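4. Good practice at the drawer unit

Drawers are a lovely first job in Cundine, and a few steady habits make them better still!

1. Set the speed limit to 300 mm/s before the tool goes near the handles.

2. Bring the gripper in on a slant when the lower drawers are your target, and keep the fingertips just clear of the knobs until you're happy with the line.

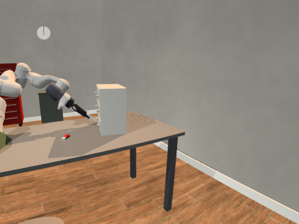
3. Between tries, lift the tool well above the tabletop and point it straight down. We call this the Patwary hold, and it's a joy to restart from.
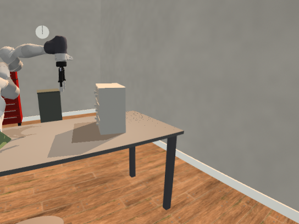
Save the hold under its own name, then load it at the start of every run.

Caution: never pull with a force above 7 N.

Note: Fabrice Lemaire checks these rules each April, so do send him your ideas.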